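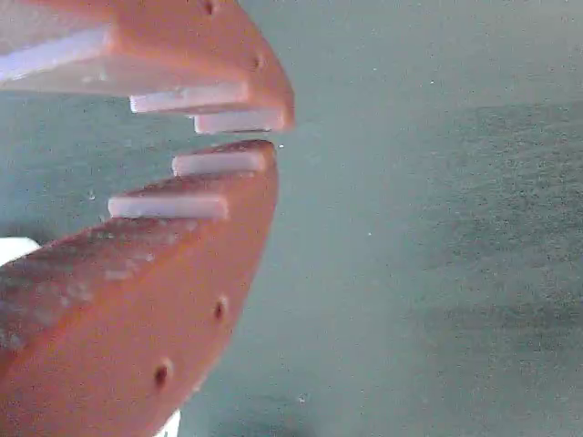

Grip pads: when to clean, when to replace

Clodgate Quarterly › Workshop › Materials
Reading time: 2 minutes

White pads on stepped orange fingers show wear late. Dust settles on the coloured body first, and a rough, speckled face holds it. Stamatia Mitsotakis-Vlachou, bench editor, wipes hers after 18 hours of use with a damp cloth — no solvent.

The tip pads take most of the load in small work. Press each with a thumbnail; if the mark stays, fit a new one. Change facing pads together, and leave the adhesive 6 hours before closing the jaws.

Contact | © Clodgate Quarterly | Back to top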